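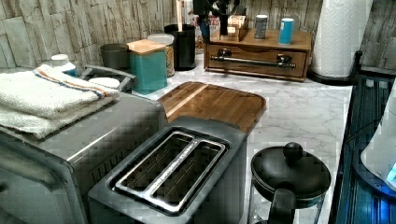 家用操作机器人采购规划，指为厨房、起居室等居家环境配置机械臂时所做的选型、预算与场地安排。与工业产线相比，居家环境物品杂、间距小，台面上烤面包机、收纳罐和砧板常常挤在一处，规划工作也因此格外有意思！

预算构成

预算一般分为本体、末端夹爪、安装支架、线缆与备件几项。以Wamlow厨房操作项目为例，首期设备预算为3,767元，只含夹爪、支架和线缆，机械臂本体向Nallberg租用，按月另计。其中夹爪备用指套列支225元，起初被看作零头，后来成了补货最勤的一项。

场地与选型

选型先看臂展。Wamlow项目要求有效臂展不小于800毫米，好让夹爪够到台面里侧靠墙的物件。
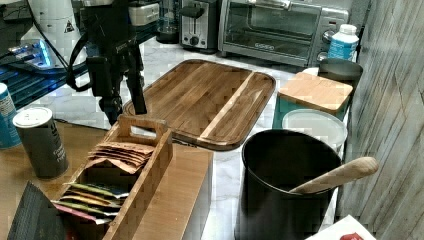

夹爪的开合行程同样要紧：砧板扁而宽，木勺细而长，杯罐又粗又滑，一副两指夹爪要兼顾这些形状，采购前最好拿实物逐件试抓。线缆走向也应在下单前画进平面图，留足弯曲余量，长度宁可多出一截。

分期采购

Cheng式分期法把采购拆成2期，首期只买一套，跑满一个季度再定第二套的配置。这一做法最早用于Stindumis实验厨房，好处十分实在：第二期清单往往比第一期短得多，省下的钱正好添置餐具和各式瓶罐，让练习物品更加丰富。

参见：末端执行器、设备租赁、备件管理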